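Sock drive opens in November

The Iltby winter sock drive starts again in November, and the drop-off bins will be out by the time the first cold nights arrive. Last year we took in 1,670 pairs. The goal this time is 2,000.

Socks are still the item the shelters run out of first. Coats and blankets come in steadily all winter, but people don't often think to give socks, and a pair worn every day in wet shoes won't last long. The night shelter on Terkano Street went through its whole supply before the end of January and had to buy more out of its food budget.

Bins will be at the library, the Nedelcu Bakery, both laundromats on Mill Road and the front hall of the community center. The bakery bin is open from 6 a.m. The one at the community center can be reached until 9 p.m., except when the building is closed for a private event.

New socks in any adult size are welcome. Larger men's sizes are the hardest to find, and thick wool or wool-blend pairs go fastest. Children's socks go to the family center, so please put them in a separate bag and write the size on it. Packs can stay sealed.

We also take used socks this year, as long as they are clean, paired and free of holes — fold or pin the two together so they don't get split up in sorting. Single socks and worn-out pairs can go in the textile recycling bin behind the library. Please don't leave them in the drive bins. Last winter we pulled out nearly 300 odd socks, and sorting them took a full evening.

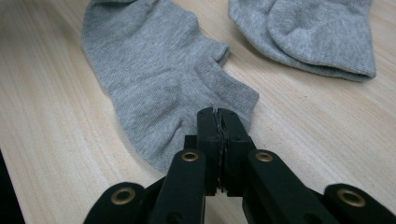 Can I give money instead?

Checks and cash are accepted at the community center desk, and all of it is spent on socks bought by the case. A case holds 88 pairs, mostly in the larger sizes. Ask at the desk for a receipt if you need one for your taxes.

Sorting takes place in the back room of the community center, starting at 6:30 p.m. on the evenings listed by the front door. Bring a marker if you have one. The bins will stay out until the middle of December.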